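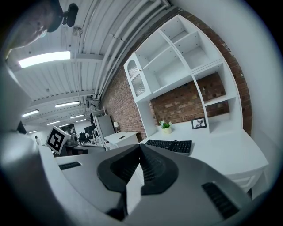
CASONCOMBE OFFICE — WALKAROUND CHECKLIST, HAND-HELD GRIPPER STATIONS
Form 3944, second version
Inspected by: Maham Rizvi
Walked with: Aqeel Butt (facilities), Tahira Rajput (gripper crew)
Date: 14 November 2021

Mark each line OK, FIX or ASK. Comments go under the line. If you need more space, your comment is probably an email.

PART A. THE ROOM

A1. Ceiling lights working, no flicker
OK. The crew would like them dimmer, the accounts people would like them brighter, and the switch does on and off.

A2. Pipes and conduit overhead secure, nothing hung from them
OK. Aqeel asks me to write that the tinsel from last year was also a violation. Written.

A3. Shelving fixed to wall, heavy items kept low
OK. The top compartments are empty and should stay that way. Somebody has asked to keep spare grippers up there. They'd be coming down past people's heads, so no.

A4. Walkways clear for a person looking at their hands
FIX. The old form just said "walkways clear," and for people who walk around looking where they're going, they are. The crew spend the shift watching a pair of gripper fingers. Tahira has met the corner of the low cabinet twice. Padding by the end of the week, please.

A5. Marker stands stable, markers flat and clean
OK. Do not stick notes on the markers. Do not draw a smile on the markers. Vittoria Messina lost a morning's recordings to the smile.

PART B. THE GRIPPERS

B1. Housing free of cracks, vents not covered
OK on all but one. That one had tape over a vent to stop it "blowing on my wrist." Tape removed, wrist consulted, long sleeves suggested.

B2. Finger pads clean, ridges not worn smooth
FIX. Two pairs due for replacement. Asif Bajwa has the spares in his drawer and will want a signature.

B3. Fingers close evenly at the tip
OK. Please test on a pencil. Testing on a colleague's sleeve is how we got line B4.

B4. Pinch warning given to new starters
OK. Signed sheets seen for everyone hired since June.

B5. Weight and grip comfortable for the length of the task
ASK. Comfortable for 10 minutes, by general agreement. The schedule says up to 300 recordings a shift. I asked who tried that before it went on the schedule and was told it came out of a spreadsheet.

PART C. THE PEOPLE

C1. Breaks taken, and taken away from the desk
FIX. The rule is 5 minutes in every hour. The recording software, Trodness, counts a break as "idle" and turns the operator's name orange. People have noticed that names go orange and have stopped taking breaks. Vittoria will ask the supplier to change the color or, better, drop the feature. Until then supervisors are to ignore orange.

C2. Neck and shoulder complaints logged
FIX. Log is blank. I stood by the kettle for a short while and heard three. Leaning in over the gripper to check the fingers is the usual cause, and the stool heights don't help. Log is now on the wall by the kettle.

C3. Staff told when they are being recorded
OK for the crew. ASK for everybody else. The desks at the back belong to people who type for a living and did not sign up to be scenery. Screens away from the stations, or a divider. Aqeel is pricing dividers.

C4. Staff told what the work is for
ASK. Everyone knows the recordings teach the arms at the Flistetow site to pick things up. What they want to know is what happens to the packers at Flistetow once the arms have learned. Three of our crew used to be those packers. This form has no box for that, so I'm using this one. Management owes them a meeting and a straight answer, with a date on it.

C5. Job titles up to date
ASK. Tahira's badge still says Packing. The system says Demonstrator. Her pay, she points out, sides with the badge.

PART D. FOLLOW-UP

Cabinet corner padding — Aqeel
Finger pads — Asif
Orange names, stool heights — Vittoria
Meeting with the crew, C4 and C5 together — me, chasing
Dividers — Aqeel, once the quote from Bárány comes back

Items still open at the next walkaround get copied onto the new form in red pen. Red pens are in the stationery cupboard. Asif will want a signature.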